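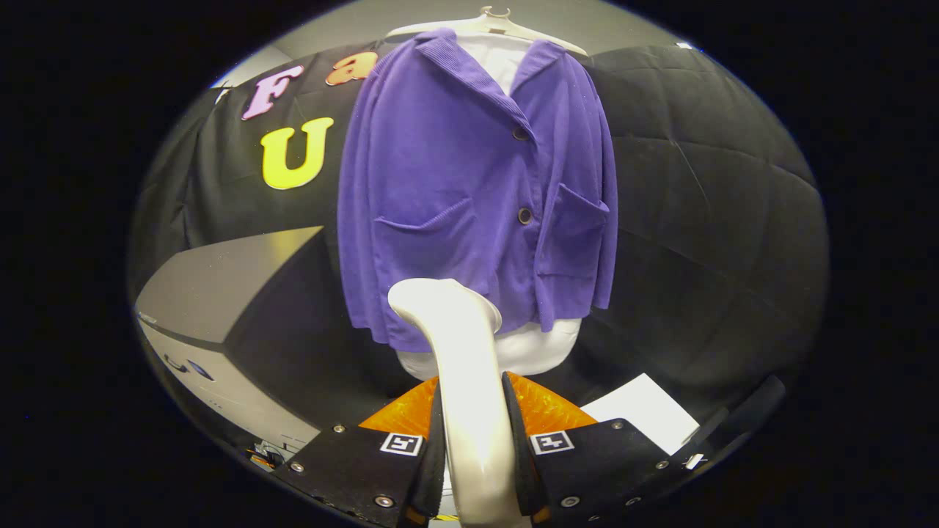 A purple corduroy jacket on its hanger, seen between the fingers of the hand-held gripper at Nasution.

Before the first garment of the day, Usha Naidu cleans the lens. She uses a dry cloth and she goes in small circles, the same way each time, and then she looks at the two square markers on the fingers of the gripper. If a corner of one marker is lifting, she replaces both.

"The software reads the opening of the fingers from these squares," she told me. "A dirty square gives a wrong number, and the wrong number looks very normal."

Nasution is a small workshop where people teach machines to handle clothes. The gripper is held by a person, who does the task by hand while the camera records it. Later the recordings are used to train an arm that the team calls Skundow. So the care of this simple tool decides much of what the arm will learn.

The screws are checked every Thursday. Herman Goh does this with a short driver and never with a powered one, after he damaged a finger last January. The soft padding inside the fingers is changed after 200 grasps, or earlier when the garments are rough. Corduroy is hard on it, he says, and so is wool.

I asked to try changing the padding myself. It took me 35 minutes. Goh needs nine. The old glue must come off completely, and I had left a thin line of it near the tip, so the fingers did not close evenly and we had to start again.

After each repair comes a test with one jacket on a hanger. Naidu opens and closes the fingers 18 times on the hem and compares the readings with those from the previous week. When they agree, she signs the sheet and recording can begin.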